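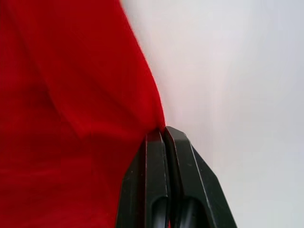
# Pre-session check: cloth folding arm, bench 2

Student project, Brerton robotics club
Checked by: Jihad Hamdan
Date: 22/04/2020
Arm: Romaniuk (the older of the two)
Task: pick up and fold the red cloth

Mark each item OK, FIX or STOP. A STOP means the arm stays off until the item has been done again and signed. Comments go under the item, not on the back of the sheet.

## 1. Bench and surroundings

- [x] Bench clamps tight, all four corners. **OK**
- [x] Floor tape visible on every side. **OK**
 - Tape is lifting at the corner by the sink. Still readable. Replace before July.
- [x] Bags and coats on the hooks. **OK**
- [x] Nothing within 800 mm of the arm base except the work surface and the cloth. **OK**
 - The Hineck team had left a toolbox inside the line. Moved to their shelf and I have told them.
- [ ] Stools pushed back behind the tape. **FIX**
 - One stool has no feet left on it and slides. Taken out of use. Please do not bring it back in.

## 2. Emergency stop and power

- [x] Stop button reachable from the operator's seat without leaning over the bench. **OK**
- [x] Stop button tested with the arm moving slowly. **OK**
 - Tested twice. The arm held its position both times.
- [x] Reset needs a separate action after the button is released. **OK**
- [x] Mains lead undamaged, plug fuse correct. **OK**
- [ ] Spare key for the power cabinet in the drawer. **FIX**
 - Missing. The main key works. Whoever used the cabinet for the Kotesberg heat, please look in your bag.

## 3. Gripper

- [x] Both fingers fitted the right way round. **OK**
- [x] Fingertips meet squarely when closed. **OK**
- [x] No cracks in the finger faces. **OK**
 - There are small specks and scuffs, mostly on the right finger. I ran a nail over them and nothing catches. Note it if they get worse.
- [x] Finger screws checked with the short hex key. **OK**
 - One took a quarter turn. I have put a paint mark on it so we can tell if it moves again.
- [x] Closing force set to 40 per cent in the settings page. **OK**
 - It was at 64 when I opened the page. That is the setting for the block stacking task and is too high for cloth work. Please put it back when you swap tasks, and write it in the log.
- [x] Wrist camera cable clipped along the arm with slack at the joint. **OK**

## 4. Cloth and work surface

- [x] Cloth free of pins, labels and loose threads. **OK**
- [x] Cloth pinched at the edge, with only a small fold between the fingertips. **OK**
 - This is the hold we want. If the arm takes a big handful, stop and start the pick again.
- [x] Surface plain and pale enough for the edge finder. **OK**
 - Red against the light background gives a clear edge. The grey cloth from last term does not, so leave it in the box.
- [ ] Surface wiped down before the session. **FIX**
 - Wipes have run out. Used a dry duster. More are on the order list.

## 5. Software and motion limits

- [x] Correct program loaded (fold, not stack). **OK**
- [x] Speed limit on for the first run. **OK**
- [x] Lower height limit set 5 mm above the surface. **OK**
 - I checked this with the gauge block. The number on the screen agreed with it.
- [x] Log file has space and the clock is right. **OK**
 - The clock was an hour out. Corrected.

## 6. People

- [x] One named operator at the button for the whole run. **OK**
- [x] Long hair tied back, lanyards off, sleeves above the wrist. **OK**
- [x] Safety glasses for anyone inside the tape. **OK**
 - Two pairs are badly scratched and should be thrown away.
- [x] New members shown how to stop the arm. **OK**
- [x] Everyone knows to leave the cloth alone while the gripper is powered. **OK**
 - I have had to repeat this one. If the cloth is caught, press stop, then open the fingers from the screen. Do not pull it out by hand.

## Result

No STOP items. The arm can be used for the folding task at the reduced speed. Full speed needs another signature from me.

Still to do:

1. Find the spare cabinet key.
2. Buy wipes and two pairs of glasses.
3. Get rid of the sliding stool.
4. Re-check the marked finger screw at the end of the session.

Signed: J. Hamdan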